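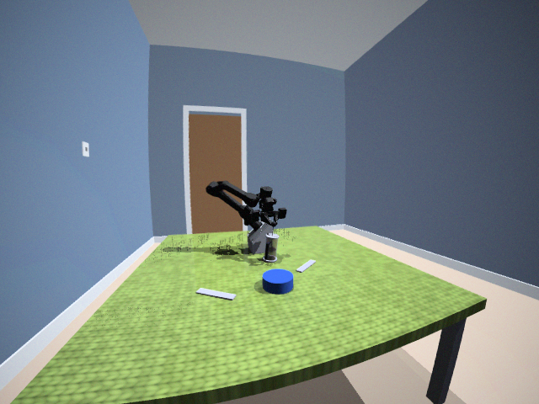

Why Do Doctors Ask Before They Do Stuff?

Last May I had to get a cut on my knee cleaned out and stitched (bike, gravel, you can guess the rest). Before anything happened, the doctor pulled up a stool, looked right at me and said, "I'd like to numb this and close it up. Is that okay with you?"

I'm a grown-up. I've been to the doctor loads of times. And I still thought, wait, you're asking me? You're the one who went to school for this!

But she was doing something really important, and it has a name. It's called consent. Consent means saying yes to something after you understand what it is. Doctors and nurses have to think about it all day long, and it belongs to a bigger subject called medical ethics. Ethics is a word for working out what's right and what's fair, especially when it's tricky.

Whose body is it, anyway?

Yours! That's the big idea. Your body belongs to you, so the people taking care of it should tell you what they want to do and why. They can't just sneak up with a needle because they know best. Even if they really do know best.

It wasn't always like this. A long time ago, lots of doctors thought patients shouldn't be told very much. They figured that bad news would make people sicker, or that medicine was too hard for regular folks to understand. Some people had operations and never found out exactly what had been done. Can you imagine? I'd be furious.

Over the years patients, lawyers and plenty of doctors too said that this had to change, and bit by bit it did.

What has to be in a real yes

Say your friend asks, "Want to trade lunches?" and you say yes, and then you open the bag and it's one cold sprout. You'd feel tricked, and you'd be right. You said yes, but you didn't know what you were saying yes to.

A real yes at the doctor's needs some information behind it. What are you going to do? Will it hurt? What might go wrong? Is there another way to fix it? What happens if we just wait? And nobody should be bullying you into it, either. If someone says yes because they're scared of getting yelled at, that doesn't count for much.

You also get to change your mind. I know a nurse, Aiguo Kang, who works at a children's clinic in Farnmont, and I asked him if kids ever say yes and then no. He laughed for quite a while. "Every day," he said. "Then we stop, if we can, and we talk some more."

But what about kids?

Okay, now the tricky part. In most places, if you're a kid, a parent or guardian is the one who gives the official yes. They sign the form. That's because some choices are really big, and it's hard to think about what you'll want when you're 36 if you're only nine right now. (It's hard when you're 35, too.)

So does that mean you don't count? No way! Doctors have another word for you, and it's assent. It sounds like "a scent," as in a smell, but it means a kid's own agreement. A good doctor explains things to you in words you know and listens to what you think, even with your mom or dad sitting right there.

Sometimes a kid says no and the grown-ups have to go ahead anyway. If you had a badly infected appendix, and you said "no thank you, I'd like to go home," they'd still need to take care of you, because you could get very sick. But you might get to choose other things. Which arm? Do you want to watch or look away? Should we count to 5 or just go? Small choices can feel pretty big when you're nervous.

What about emergencies?

Suppose somebody gets knocked out in an accident. They can't say yes and they can't say no, and there's no time to call their family. Doctors are allowed to help right away. They figure that most people would want to be saved, and then they explain everything when the person wakes up.

Something to argue about at dinner

People who study ethics love a good puzzle, and they don't always agree. My neighbor Tianyou Yu gave me this one, and we argued about it until the soup got cold.

A girl named Skutell (he made up the name and he's very proud of it) is 12. She needs a medicine that tastes disgusting, 2 spoonfuls a day. Her dad wants to hide it in her applesauce and not tell her. It would work, and she wouldn't be upset. Is that okay? What if she was only two years old? What if she was 40?

I said he should tell her. Tianyou said it depends on how sick she is. Ask the people at your table and see what they say.

And next time you're at the doctor's, try asking a question of your own. "What's that for?" is a good one. "Will you tell me before you start?" is my favorite. I used it on the knee day, and she did tell me, and it still stung a little.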